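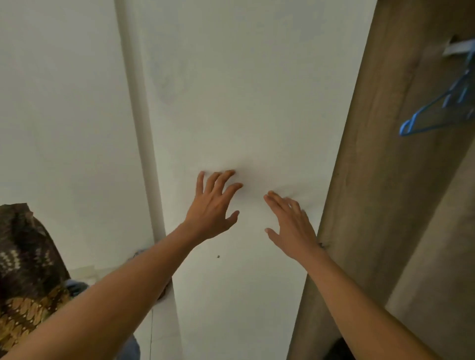

Fingertips against the white sheet, which dimples where it's pressed.

Is a "whole home comfort package" ever worth the money?

Posted by drafty_upstairs in Heating, Cooling & Insulation

I own a 1,079 square foot house outside Bollton, one and a half stories, gas furnace, attic with old blown-in insulation that has settled in places. The upstairs is cold every winter and I finally got tired of it and had Ravley come out for their free assessment in March.

The guy was here less than half an hour. He walked through, pointed a thermal camera at two outside walls, went up the attic ladder far enough to stick his head in, and then sat down at my kitchen table with a tablet. The quote is $1,540 for air sealing, something called a radiant barrier in the attic, and a "comfort membership" that renews every year unless I cancel in writing. He said I'd save 26 percent on heating. When I asked 26 percent compared to what, he said that was their average customer. He couldn't tell me who measured it.

The price is good until Tuesday, naturally.

I don't want to be the person who turns down a decent deal because the salesman was annoying. But I've read the quote three times and I still can't tell how much of the money goes to sealing. There's one line item. Has anyone had this done and seen a real difference on the gas bill? I mean the bill, because everybody's house "feels warmer" after they've paid somebody.

furnace_filter_fan

I'd go for it. My sister-in-law had Ravley do hers and she loves it, the bedrooms are so much better now. They were on time and cleaned up after themselves. Energy prices are only going one way so it pays for itself in the end. Don't overthink it!

oldhouse_ledger

I'd think about it quite a bit more than that.

Start with the 26 percent. A number like that means nothing without a starting point. A house with a hole in the attic floor where somebody took out a chimney can save plenty. A house that was already fairly tight can save next to nothing for the same money. "Average customer" could also mean the customers who sent in a bill, after a mild winter. If he can't show you where it came from, treat it as decoration.

Second, he didn't do a blower door test. It's a big fan mounted in an exterior door that pulls air out of the house so you can find the leaks and put a number on them. Without a reading before and after, you have no way to know whether they sealed anything. Ask them to put both readings in the contract. Some outfits will agree right away. Others get very busy.

Third, the radiant barrier. They have their place, mostly in hot sunny climates with ductwork in the attic. For a cold upstairs in a heating climate I'd spend that money on more insulation, after the sealing is done. I have never had a salesman bring up that order of things without being asked.

Fourth, the membership. Read what it covers. Mine (different company, same idea) covered a yearly "inspection" which was a man looking at my furnace and trying to sell me a furnace. Canceling took two letters.

I did get my bills out when I had my own attic done. I compared gas used against heating degree days, which your utility may already print on the statement, and the drop was real but well short of what I'd been promised. I'd do the sealing again. I would not pay for the rest again.

So get two more quotes, itemized, and ask your gas company if they run an audit program. And let Tuesday go by. I have yet to see one of these prices expire for good.

drafty_upstairs

Thank you, that helps. I called and asked for the blower door readings in writing and was told it "isn't part of this package." I also asked for the sealing by itself and they're going to get back to me. Ferri can come out next week and they do the test, for a fee, which bothers me less than I expected.

weekend_caulker

Before you pay anybody, check the attic hatch. Mine was a bare piece of plywood with a gap all the way around. Weatherstrip and a piece of foam board glued on top took me one morning. There's a kit from Flotetti with a zippered cover, but it took me 5 tries to get the zipper closed from below and I went back to the foam board. Can't tell you what it did to the bill, I never checked.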